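Room walk-through, bedroom 2, Gedley unit
Done by: Nusrat Khattak. Copy to Rui Sampaio
May, 4 pm round

1. Headboard, upholstered. OK
Gray panels, stitching fine as far as I could check. Run a hand along the wood, it looks unfinished, check for splinters before anyone sleeps in here.

2. Headboard fixings. RECHECK
Post at the wall end, try it again with the 12 mm wrench. Salvador has it.

3. Second panel behind headboard. ACTION
Black one, leaning on the wall. Not fixed to anything I could find. Strap it or take it out.
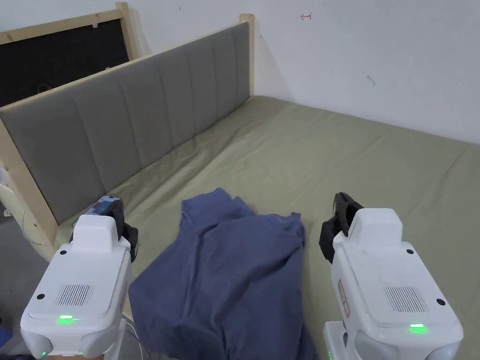 Rui, your call on strap or remove, but tell me wich before next round. No bed sign-off till then.

4. Wall. MINOR
Small red mark up high, gray scuff farther right. Paint touch-up, no rush. Madik white, half a can left in the closet.

5. Clothing on bed. MINOR
Blue shirt, looks like. Fold, put away.

6. Fitted sheet. OK w/ comment
Green one. Creased, couple faint darker marks. Swap at next laundry run, check the mattress underneath while its bare.

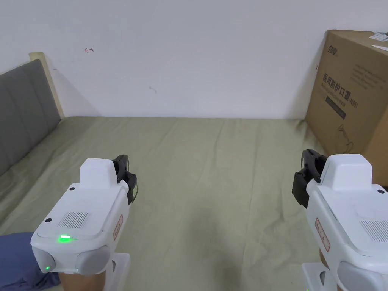

ARRUDA HOUSING / Rooms & Furnishings Team / ext. 234

7. Smoke alarm. OK
Tested, loud.

8. Window latch. OK
Stiff. Oil it.

9. Outlets. NOT DONE
Ran out of time. Beatrice to do with bedroom 3.

Open items: 2, 3, 9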